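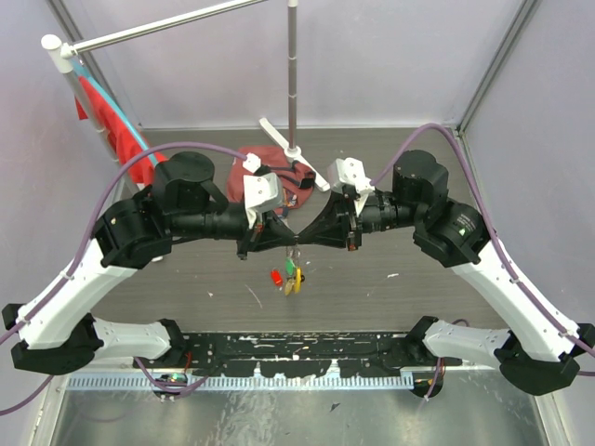

Which tag color goes on a ring that opens doors in more than one zone?

A ring carries one tag for each zone it opens, so a ring for several zones carries several colors. The key number goes on the register line and stays off the tags.

Home Notices Minutes Forms Contact

Minutes of the Keys and Access Meeting, Bastutdale Building
January
Posted by the Sotus Facilities Desk

Present: Facilities Desk, Stores, Front Desk, Workshop, Night Cover.
Apologies: Records.
Meeting opened at 2:00 p.m. in the lower meeting room.

1. Minutes of the last meeting

Taken as read. One correction. Under "Cabinet," the text said the spare keys had moved to Stores. The spares are still at the Front Desk and will stay there until the new cabinet is mounted. Corrected copy to go in the binder.

2. Matters arising

2.1 Loading door. The cylinder was replaced by Sarantis in December. Old keys for that door no longer work and should be handed in at the Front Desk. Workshop reported that old and new keys look alike from the head side and that one ring went out with the wrong key on it. Facilities Desk will punch a small mark on the head of each new key before further copies are issued.

2.2 Deposit for contractor rings. Discussed last time without a decision. Set at 24 dollars per ring, returned in full when the ring comes back complete. A ring returned without a tag is treated as complete as long as every key is on it.

2.3 Roof hatch. Night Cover asked again for a separate key. Carried forward.

3. Tag colors

3.1 The current scheme was confirmed without change.

Red – plant spaces and the electrical closet
Green – offices and meeting rooms
Yellow – stores and loading area

3.2 Front Desk asked whether a fourth color should be added for the outside gates. Stores was against it on the ground that the gates already have their own padlock keys with a stamped number. Left as it is. Gate keys stay untagged and are kept on their own hook.

3.3 Position of tags. Workshop has been putting tags on a second, smaller ring looped through the first. Stores does not want this, as the small rings open under load and drop the tag. Agreed that tags go straight on the main ring with the keys. Existing small rings to be removed as sets come in. No recall.

3.4 Writing on tags. Tags carry the color and nothing more. Several sets were found last quarter with the room written out in marker. A lost ring with a room name on it has to be treated as a security event and the cylinder changed. The Desk will replace any written tag on sight and the department will be charged for it.

3.5 Color vision. A member of the office staff had asked for a second way to tell red and green apart. Front Desk proposed a notch in the edge of the red tag. Workshop can cut notches by hand and will do a first batch. Green and yellow stay plain. If the notch weakens the tag at the eyelet, the item comes back next time.

4. Ring hardware

4.1 Split rings. Three kinds are in use. Stores would like one. The plain steel split ring from Tesen was preferred, since it opens with a thumbnail when new and does not need pliers. Workshop disagreed and said that a ring which opens that easily will lose keys in a tool bag. Both kinds to be tried side by side until the next meeting, the softer ring on office sets and the stiffer ring on plant sets.

4.2 Brass keys. Uncoated brass blanks will continue to be ordered for interior doors. Plated blanks for outside doors only. Brass wears faster at the tip in the two oldest cylinders, and Night Cover asked that those copies be cut from the code and never from a worn key. Agreed. The code card is held by the Facilities Desk.

4.3 Order of keys on the ring. Long discussion. Front Desk sorts by door number, Workshop sorts by how often a key is used. No rule adopted. Sets should be left in the order in which they were issued, and a user who re-sorts a ring should put it back before returning it.

5. Audit

5.1 The register lists 18 sets. All were seen during the check except those for the north stair and the old pump room. The north stair set was later found in the Workshop drawer and signed back in. The pump room set is still out.

5.2 The pump room cylinder will be changed if the set is not returned by the end of the month. Sarantis has quoted 660 dollars for the cylinder, the cutting of new keys and the visit. The meeting accepted the quote subject to the set not turning up. Cost to go to the maintenance line.

5.3 Register format. The paper register stays. Front Desk asked for a column showing the tag colors on each set, so that a ring can be checked against its line without trying the doors. Agreed. The return column will be moved to the outside edge of the page, where it is easier to initial while holding the binder.

5.4 Initials. Ditto marks are not accepted in the initials column. This has been minuted before.

6. Carrying and handover

6.1 Bags. Keys have been left in the pockets of bags and carried off site at the end of a shift. Night Cover described a case in which a set was reported lost and was in the side pocket of a work bag the whole time. Agreed that a set not in the hand or on a belt clip is to be in the cabinet. Bags left in work areas overnight are a separate matter and will be taken up with the department heads.

6.2 Handover between shifts. The ring is passed hand to hand or hung on its hook. It is not to be left on a bench or a counter for the next person. Workshop noted that the bench is where most sets were found during the check and that this includes sets signed for by other departments.

6.3 Grip. When passing a set, hold it by the ring or the tags with the keys hanging free. Front Desk asked for this to be minuted after a key was bent in a drawer runner. The meeting saw no link between the two but had no objection.

7. New cabinet

7.1 Two cabinets were compared from the supplier sheets. The Sotus pattern has numbered hooks on hinged panels. The Tesen pattern has a flat back and deeper hooks. The deeper hook is needed for sets with several tags, which at present push the door open. Tesen pattern preferred.

7.2 Location. Left of the Front Desk window, on the solid wall. The partition on the right will not take the fixings.

7.3 Keys to the cabinet itself. One with the Front Desk, one with Night Cover, the spare sealed in an envelope with the Facilities Desk. The seal is to be checked at each audit and the check entered in the register.

8. Any other business

8.1 Padlock on the bike cage is stiff. Workshop to apply graphite. No oil.

8.2 Records sent a note asking for access to the lower archive outside office hours. Deferred until Records can attend.

8.3 Stores reported that green tags are low and that the supplier is sending them in mixed bags. To be ordered separately from now on.

9. Actions

Facilities Desk – mark new loading door keys; hold the Sarantis quote; order the cabinet.
Front Desk – add the color column to the register; send corrected minutes.
Workshop – notch the first batch of red tags; return remaining sets from the bench drawer; bike cage padlock.
Stores – issue both ring types for trial; order green tags.
Night Cover – written case for the roof hatch key.

Next meeting in February, same room. Closed at 3:20 p.m.

Comments

stairwell_b
Item 3.3, what about sets where the main ring is already full? Ours will not take a tag without a bigger ring.

Facilities Desk
Ask Stores for the next size up. Do not split the set over two rings.

latebus
The deposit is fine but please take cards. Our contractor had to go and find a cash machine before he could start.

second floor east
Minutes say green is offices and meeting rooms. The kitchen on our floor has a yellow tag. Is that wrong or is the kitchen counted as stores?

Facilities Desk
Wrong. Bring it down and it will be swapped.

latebus
Has the pump room set been found yet?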